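# Garra Filus no segundo braço: vale a pena o kit completo da Truner ou compro só os dedos?

**Farhad Mahmoudi**, 14 de janeiro

Pessoal, preciso de ajuda para decidir uma compra antes que o orçamento expire (o nosso expira sempre na pior semana). Temos uma célula com dois braços pendurados e quero trocar as garras dos dois pelo kit Filus, da Truner.
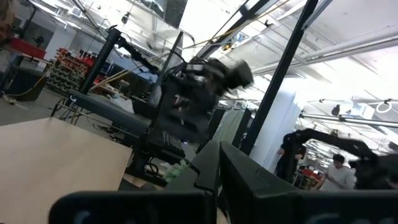

Shahab Najafi comentou logo abaixo do meu primeiro rascunho que, com dois braços tão próximos, o que ele queria saber antes de mais nada era a largura da garra fechada, e que eu ia me arrepender se comprasse olhando só a força. Anotado, Shahab, e já volto nisso.

Bom, a situação. A Truner vende o Filus de duas maneiras. Tem o kit completo, que vem com o corpo da garra, os dedos longos, os dedos curtos, a flange, o módulo de comunicação e um ano de assinatura do Jovora, o programa de configuração deles. E tem o conjunto avulso, que é só dedo e parafuso, para quem já tem um corpo compatível. O completo saiu na cotação por 2434 euros a unidade, sem frete. O avulso custa bem menos, mas a vendedora não quis me garantir por escrito que encaixa no corpo que eu tenho, um Shahbazi da geração anterior. Disse que "em princípio sim". Eu já comprei coisa demais na vida com base em "em princípio sim"!

O que a gente faz: pega peça pequena de uma bandeja, passa de um braço para o outro e encaixa num suporte. Nada pesado. O problema é a passagem de mão. Com a garra velha, o segundo braço fecha e a peça gira um pouquinho entre os dedos, e aí o encaixe sai torto. Já mexi na velocidade, já mexi na força, já colei borracha (não façam isso, solta e vai parar dentro da guia).

Testei um Filus emprestado pela Truner durante oito dias. Gostei muito do dedo longo, que é reto e chato e deixa a gente chegar na bandeja quase deitado. Não gostei do cabo, que sai pela lateral e faz uma volta grande demais para o meu gosto. E o Jovora pediu para atualizar duas vezes numa semana só, e na segunda perdeu os meus perfis.

Então, as minhas dúvidas:

- Alguém aqui montou dedo Filus em corpo Shahbazi antigo? Encaixa mesmo?
- Dá para usar a garra sem a assinatura do Jovora depois do primeiro ano?
- O cabo lateral incomoda em trabalho com dois braços, ou é frescura minha?
- O suporte da Truner responde?

Se alguém tiver um conjunto usado para vender, também me interessa. Obrigado desde já, e desculpem o textão.

---

**Rianne De Haan**

Oi, Farhad! Passei por isso quase igualzinho, então vou me alongar também.

Encaixa, mas com um porém grande. O corpo Shahbazi antigo tem dois furos de fixação com o mesmo espaçamento do Filus, só que o pino de centragem é um pouco mais curto. O dedo entra, você aperta, parece tudo certo, e depois de um tempo trabalhando ele ganha uma folga bem pequena. Para pegar caixa você nem nota. Para passar peça de um braço para outro, que é o seu caso, nota sim, e o sintoma é exatamente esse que você descreveu: a peça gira. Ou seja, você pode gastar dinheiro no avulso e ficar com o mesmo defeito!

Eu resolvi mandando fazer um pino novo numa tornearia aqui perto. Ficou bom, barato até, só que demorei para acertar a medida e perdi a garantia dos dedos no caminho (a Truner considera modificação, e está escrito no manual, bem no fim, onde a gente não lê). Se o seu tempo vale alguma coisa, eu iria de kit completo pelo menos no braço que recebe a peça. No braço que entrega, pode continuar com a garra atual por mais um tempo e ver como se comporta. Compra uma unidade, testa um mês, depois decide a outra. Eu sei que orçamento que expira não gosta dessa conversa, mas pergunta na Truner se eles faturam a segunda depois com o mesmo preço. Para mim fizeram, depois de eu insistir um bocado.

Sobre o Jovora: a garra continua abrindo e fechando sem assinatura, com os perfis que já estiverem gravados nela. O que você perde é criar perfil novo e ver o gráfico de força. Então, antes de vencer, grave tudo o que puder. Cabem 42 perfis na memória da garra, e eu uso uma meia dúzia, sobra espaço para brincar. E exporta os perfis para um arquivo ANTES de aceitar qualquer atualização. Eu perdi os meus em agosto e fiquei uma tarde inteira refazendo de memória, xingando em duas línguas.

O cabo não é frescura, não. Incomoda mesmo. No meu caso ele raspava no outro braço quando os dois cruzavam sobre a bandeja. Duas coisas ajudaram:

1. Girar o corpo da garra meia volta na flange, de modo que a saída do cabo fique para o lado de fora. Precisa refazer a referência da ferramenta depois, não esquece.
2. Prender o cabo no segmento de cima com velcro, deixando uma sobra para o punho girar. Abraçadeira de plástico eu não recomendo, a minha mordeu a capa.

E mede a largura fechada COM o cabo, como o Shahab falou. O número da ficha técnica é só do corpo.

O suporte responde bem por e-mail e mal por telefone. Manda foto e número de série já na primeira mensagem, senão eles pedem e lá se vão mais dias.

---

**Manouchehr Yazdani**

Compra o completo e seja feliz. O avulso é dor de cabeça.

Tenho o Filus há um tempo e nunca tive problema com o cabo, mas só uso um braço, então talvez não conte muito. O Jovora eu nem atualizo. Aparece o aviso, eu fecho.

---

**Shahram Rezaei**

Vou discordar um pouco dos dois, com carinho.

Farhad, antes de gastar um centavo eu olharia a sequência da passagem. Você escreveu que mexeu na velocidade e na força, mas não falou do tempo entre um braço fechar e o outro abrir. Se o que entrega abre cedo demais, a peça fica um instante segura por um lado só, ainda sem força total, e gira. Isso acontece com qualquer garra, inclusive com a Filus nova e linda. Comigo o defeito sumiu quando coloquei uma espera curtinha depois do sinal de "peça presa" do braço que recebe. Eu tinha certeza absoluta de que era mecânico! Já estava com o pedido de compra pronto.

O teste é fácil: roda a passagem bem devagar, com uma pausa exagerada, coisa de uns 2 segundos, e olha se a peça ainda gira. Se continuar girando, o problema está nos dedos ou no alinhamento e aí a Rianne tem toda razão. Se parar, vai encurtando a espera até o defeito voltar e fica um pouco acima disso.

Outra coisa é o alinhamento entre os dois braços. Se um puxa a peça um tiquinho para o lado na hora de fechar, ela torce. Eu uso uma barrinha reta presa nas duas garras ao mesmo tempo, com a força lá embaixo, e vejo para onde ela quer ir. Meio artesanal, mas me diz mais do que o gráfico do Jovora.

Dito isso, o dedo longo do Filus é bom mesmo. Se o teste der que é mecânico, compra. Só cuidado que o dedo longo flexiona mais na ponta do que o curto, e para encaixar no suporte eu prefiro o curto. Como o kit completo traz os dois, esse para mim é o argumento de verdade a favor dele. No avulso você tem que escolher um ou outro, a não ser que tenham mudado a embalagem.

Quanto à assinatura, não renovei a minha e não senti falta.

---

**Farhad Mahmoudi**

Gente, muito obrigado! Shahram, fiz o teste da pausa hoje à tarde e... a peça girou menos, mas girou. Então parece que tenho um pouco dos dois problemas, que beleza. Deixei uma espera no programa, já melhorou o encaixe, e a barrinha vou tentar amanhã.

Rianne, escrevi para a Truner perguntando do preço da segunda unidade e do pino de centragem. Se toparem, peço um kit completo para o braço que recebe e deixo o outro como está. Você ainda tem a medida do pino que mandou fazer? Mesmo que eu não use, queria guardar aqui na página para quem vier depois com o corpo Shahbazi.

---

**Rianne De Haan**

Tenho o desenho sim, está no computador da oficina. Subo aqui assim que passar por lá. Me cobra se eu esquecer!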